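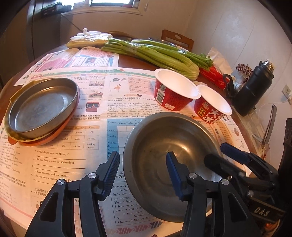
A steel bowl and English worksheets on a round wooden table.

About Us

Hudside Nature School is a small day school and field program on the east bank of the Dostwood River. We teach children from kindergarten through eighth grade, and we run weekend and evening classes for adults. The school day includes reading, math, history and the other subjects you would expect. A good part of it also happens outside, in the marsh and the woods behind the building, where students learn to identify, count and record the frogs, salamanders and turtles that live there.

How the school started

Fumiko Hayashi opened Hudside in a rented farmhouse with one classroom and a gravel parking lot. She had taught middle school science for years and wanted a place where a class could walk to a pond without a bus and a permission slip. The farmhouse came with a wet meadow that was too soft to mow. In the first spring, students found wood frog eggs in the ditch along the driveway, and the school's long-term amphibian survey started with those eggs. The notebook from that spring is still in the library, on the shelf by the door.

Ryota Yagi joined two years later as field teacher and now directs the outdoor program. He trained as a wetland ecologist and worked on stream surveys before he came to us. He sets the survey schedule, teaches the seventh and eighth grade field methods class, and keeps the data sheets in order.

We bought the farmhouse and the meadow after renting for six years, and later added the parcel we call Hilterwood, a stand of maple and hemlock with three vernal pools in it. The school now looks after 42 acres. The barn was converted to classrooms and the old kitchen is now the lower school art room.

What we study

Vernal pools fill with snowmelt and rain in early spring and usually dry out by late summer. Fish can't live in them, so they are good places for frogs and salamanders to lay eggs. They are also easy to lose. A pool that dries two or three weeks early can strand a whole year's tadpoles, and warm winters with little snow make that more likely.

Our students visit each of the Hilterwood pools once a week from March until the pools are dry. They measure water depth at a fixed post, take the air and water temperature, and count egg masses from the bank. Younger students work with an adult and record only what they can see without stepping in. Older students wear waders and check the far side. In the fall the same groups survey painted turtles on the river and lift cover boards in the woods to look for red-backed salamanders.

The survey now holds over 3000 pool visits. We use the records in math and science classes, and any family or researcher who wants a copy can ask at the office. The early years have gaps. There are no counts for the lower pool in the second spring, when the footbridge was out, and some of the first temperature readings were taken with a kitchen thermometer. We have left those in the file with a note.

The Oshima Room

The Oshima Room is our library and wet lab, on the ground floor of the barn. It has microscopes, a sink long enough for a full class, a collection of field guides and a set of shed turtle scutes that students may handle. We don't keep wild animals indoors. Eggs and tadpoles are looked at where they are found, and anything picked up for a closer look goes back to the same spot within a few minutes.

The room is open to the public on Monday afternoons during the school year. Bring your own photos if you need help with an identification — a clear picture of the back and one of the side is usually enough.

Classroom learning

Most of the week is spent indoors. Reading and writing are taught every morning in all grades. Students who are learning English meet in small groups with a language teacher and take part in everything else with their class. Math is grouped by level in the upper school. Everyone has music once a week and art twice.

Class size is capped at 10 in kindergarten and first grade. Upper school classes are larger, but they are split in half for field days so that each group has its own teacher at the water.

We give written reports in place of letter grades through fifth grade. Letter grades begin in sixth, mainly to help families who are applying to high schools.

Adult and community classes

Evening classes run in the spring and fall. Recent topics have included frog calls, reading a topographic map, building a backyard pond and getting rid of reed canary grass. The frog call class meets at 7:30 p.m. and goes outside in light rain, which is good weather for it. Wear boots.

On the first warm wet nights of the year we also help salamanders across Dostwood Road. Anyone over twelve can sign up for a shift. Reflective vests are provided, and you will need a flashlight and clean, damp hands with no lotion or bug spray on them.

Visiting and admissions

Families are welcome to visit during the school day. Please call the office first so we can tell you which classes will be in the building and which will be out in the field. Applications are accepted year-round, but most places are filled by the end of winter. Tuition help is available, and the form is the same for new and returning families.

The trail from the parking lot to the first pool is packed gravel and suitable for wheelchairs and strollers. The Hilterwood trails are not, and they can be under water in April. Dogs are not allowed on any of the trails during the breeding season.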